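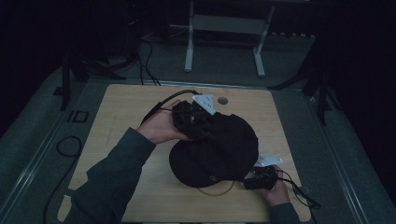
Funmilayo Okonkwo asked after the last round why the fire door at the back of Astton House gets a tick every month when she has to put her shoulder to it. Fair point. The old form had one box for "doors" and no room to say anything, so I have stopped using it. What follows is the September walk-round, with comments, and where I didn't test a thing I have left it unticked.

ASTTON HOUSE – GROUND FLOOR AND STAIRS

Front entrance
Door closes on its own: Yes
Mat flat, no curled corners: No
Comment: Reported in spring. The reply was that a new mat was "in hand". I'd like to see whose.

Rear fire door
Opens with one hand: No
Route outside clear: Yes
Comment: Sticks at the bottom. Stasov planed it in June and signed it off as fixed. It may have been fixed in June. Please get them back, and have somebody from our side push it before they leave.

Extinguishers
In place: Yes
Service tag in date: Yes, except kitchen
Gauge in the green: Yes
Comment: The kitchen tag has no date that I can read. Latero say their records show it was serviced with the others. Their records also show an extinguisher on the second landing, and we haven't got a second landing.

Emergency lighting
Test switch works: Yes
All fittings lit: 2 failed
Comment: Both on the stairs, where you'd want them. I am told the batteries last five years. These were fitted the year before last.

Stairs
Handrail firm: Yes
Nosings secure: Loose on step 5
Comment: Glued again. Glue has been tried. It wants screws.

Kitchen
Fire blanket reachable: No
Kettle and toaster leads sound: Yes
Hot tap warning sign: Yes
Comment: Blanket is behind the tea urn. Moved it to the hook by the door at 4 pm, and I expect it to be back behind the urn next month.

Store cupboard
Nothing within reach of the heater: No
Shelves fixed to wall: Not checked
Comment: Couldn't get to the shelves for boxes of Panagiotou leaflets. The label says 400 to a box. Does anyone want them?

Main hall
Capacity notice up: Yes
Comment: Notice says 80. I can't find who worked that out or when, and the rear door sticking ought to bring it down. Until it's sorted I would stop letting the hall for big parties – I know this won't be popular.

Alarm
Weekly test log filled in: Yes
Comment: All the entries are in the same pen and the same handwriting, including the week the building was shut. I rang it myself and it works. The log I wouldn't rely on.

Carried over to next check: mat, rear door, kitchen tag, stair lights, step 5, shelves.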